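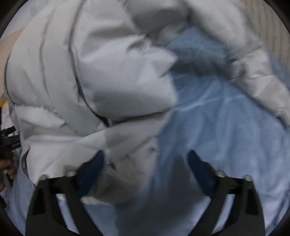
*A gray padded jacket on blue cloth, between the open jaws of our gripper.*

**November 13, 2025** — We're Trusidine, and I'm so happy to share our laundry-handling results! Our new method, Juron, learns from short recordings made with a hand-held gripper (no robot needed at that stage). Using 200 of them, it picked a workable first grasp in 23 of 50 trials, up from 20 with our August version. Small step — but puffy sleeves are hard!

White and gray fabrics piled together are next on our list.

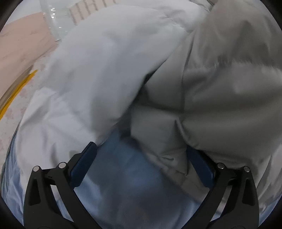 ## Get the write-up

Ask our Warkska office for a copy.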